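Last updated: 1 March 2021

Merlow rents its two-arm tabletop sorting kit, Stalis, by the month. We asked the product lead at Clodov, the reseller, who it suits. "Small packing rooms," she said. "You have one table and 6 or so kinds of item."
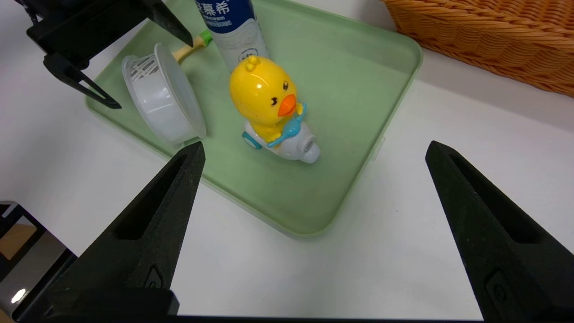
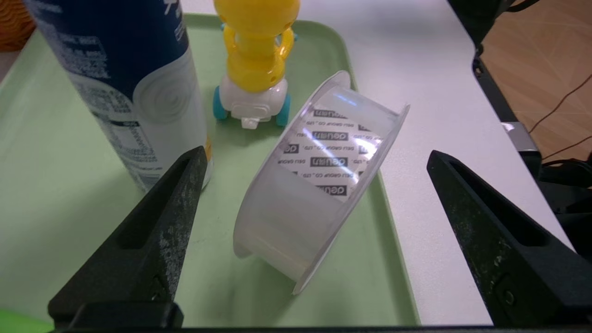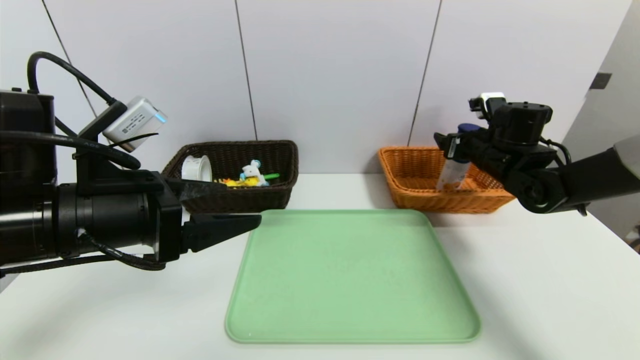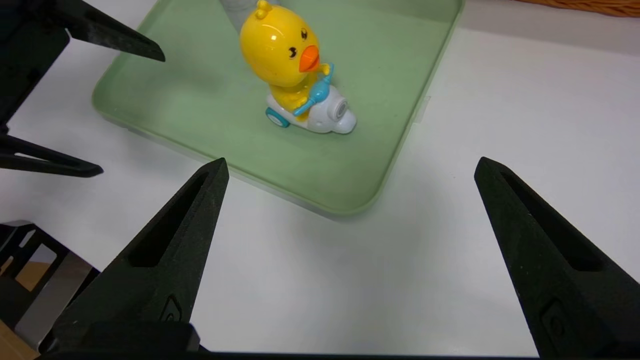 Green tray, small goods, a gripper on each arm.

Price and setup

Rent is 400 a month, and setup takes 90 minutes. "Most of that is the wrist cameras," she said. Buyers at Abou Zeid logged 1,364 picks in December. "Round things are slower. We tell people that before they sign."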